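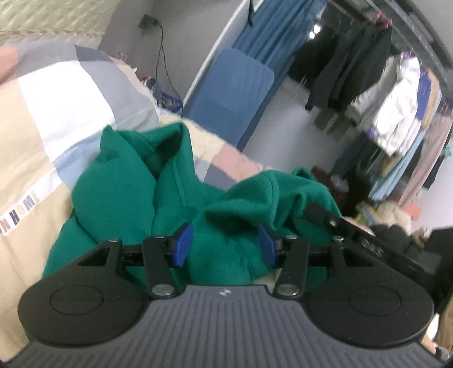

Vignesh Pinto
Forum moderator, Public Lands board

2 February 2022

So the county finally posted the notice for the Fliltdale grazing parcels. Zarnura wants to drill up to 4 test wells on 490 acres, and the comment window closes before most of us have even read the thing. I got through the water section last night and I'm not happy -- the creek survey dates from November, when it's running low anyway. Anybody else planning to write in?

creekside_m
I am. The road plan bugs me more than the wells, though. Three miles of new gravel through elk range!

old_roughneck
You folks want cheap heat and no wells. Zarnura cleaned up fine at Thampi, I drove past it all last summer.

Vignesh Pinto
Driving past isn't testing the water, friend. I'd just like a spring survey before they sign anything.

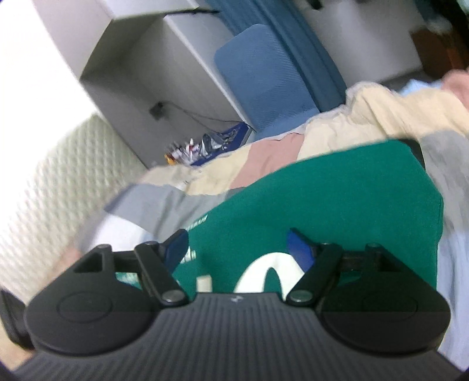 creekside_m
Thampi had a bond of $3000 a well, which wouldn't plug a bathtub. Ask for a bigger one in your letter, Vignesh.

old_roughneck
OK, the bond I'll give you. Still think the wells should go in.

Vignesh Pinto
Adding the bond tonight. Does the letter go to the county or the state office?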